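Goaltender workload across a tournament weekend
Speaker notes, coaches' clinic, 19 August 2019
Asmaa Benkirane

Slide 1. Title
Introduce self. Goaltending, girls' high school and under-19. Say up front: no video in this talk, numbers only. Questions at the end, except on definitions.

Slide 2. Definitions
Shot on goal: puck that enters the net or would have entered without a save. Posts do not count. Workload event: any shot on goal, plus any attempt that forces the goaltender into a full slide or a recovery to the feet. Blocked attempts are included if she moved. Shots alone understate the load on teams that block well. Pause here. Most of the arguments after the January session were about this slide.

Slide 3. Data
Two seasons of the Plundell Holiday Tournament. Both rinks, Plundell Arena and the Rollier sheet. Game sheets for shots, hand charting for recoveries. Games decided by forfeit removed. Overtime kept, logged as a separate period.

Slide 4. Rest between games
Bracket format gives the late quarterfinal winner the shortest turnaround. Point to the left column of the table. Recovery time is measured from the final horn to the next warmup, and bus time counts as recovery time. Someone will object to that. The answer is that we had no reliable way to separate it.

Slide 5. Third game effect
Save percentage by itself is noisy over one weekend. Use rebound control instead: share of first saves with no second attempt inside 2 seconds. It drops in the third game for goaltenders who played every minute of the first two. The drop is concentrated on low shots to the blocker side. Glove side is flat. Do not claim cause.

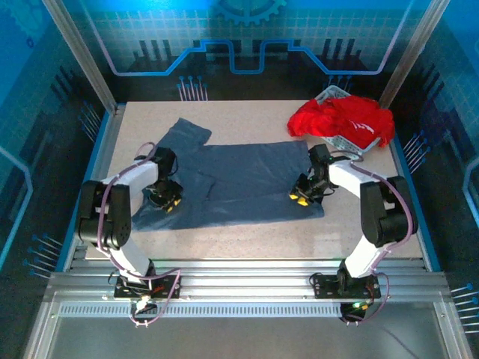

Blue-gray T-shirt spread on a speckled board, two robot arms at the front edge.

Slide 6. Warmup volume
Team protocols differ more than expected. Ntuli used a short warmup with no breakaways. Cutano ran the same warmup for every game regardless of schedule. Compare the two rows. A goaltender facing 60 warmup shots before each of three games has taken 180 that never reach a game sheet. Recommend charting warmup for one weekend before changing anything.

Slide 7. Splitting starts
Two patterns in the data: planned split, and split after a bad period. Keep them apart. The second group is selected on poor play and will look worse whatever the rest schedule was. In the planned group, the second goaltender started game two in most cases. Coaches prefer to hold the starter for the final. Rebound control in the final was better in this group. Small group, so show the raw counts and leave the percentages off.

Slide 8. Limits
One tournament. One charter per game, no second reader. Age and size not recorded. Penalty kill minutes are in the file but not used here. If asked about defensive pairings: not tested.

Slide 9. What to chart
Four columns: period, shot location, recovery yes or no, second attempt yes or no. Paper is fine. The person charting should sit at center ice, above the glass, and should not also be running the clock. Blank sheets are on the table by the door.

Slide 10. Questions
Repeat each question into the microphone. Stop on time, the goalie equipment session needs the room.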